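Standby Power Use in Student Housing
Berwyn Gough
Final project report, submitted 28 May 2026

1. Background
Many household devices draw electricity when they are switched off but still plugged in. This is called standby power. The amount for one device is small, but a residence hall has a lot of devices. I wanted to find out which items in a typical room at Brorholm Hall use the most standby power and whether students would change their habits if they saw the numbers.

2. Method
I recruited 40 residents in September through a sign-up sheet in the lobby. Each one borrowed a plug-in meter for 4 days and wrote down the reading for every device they normally leave connected. I used the Maeng meter because the lab already owned a set. It shows watts to one decimal place. Readings under its lower limit were entered as zero, so the totals are probably a little low.

Participants also filled out a short survey at the start and again 2 weeks after returning the meter. Devices were sorted into chargers and adapters, entertainment, kitchen, and other.

Phone chargers gave the lowest readings in the study. Most showed zero with no phone attached. Older laptop adapters were higher, and the readings varied a lot between models. Adapters that stayed in a drawer were left out of the totals.
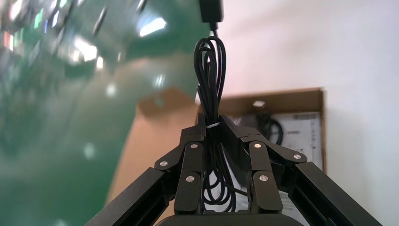 Figure 1. Black cord folded and held with a white twist tie.

3. Results
Game consoles in "instant on" mode had the highest standby use, followed by speakers and microwaves with a clock display. In rooms with a console, that one device often used more than everything else combined. Printers came next, but only a few rooms had one.

In the second survey, most participants said they had changed at least one setting. Fewer said they now unplug things. The usual complaint was that the outlets are behind the bed.

4. Problems
Three residents lost their log sheets and had to repeat the readings. The survey relied on what people said they did, and I had no way to check it. Everyone in the sample signed up on their own, so they may care more about energy than other residents do.

5. Further work
I would like to repeat the study in an apartment building with full kitchens, using meters that record on their own.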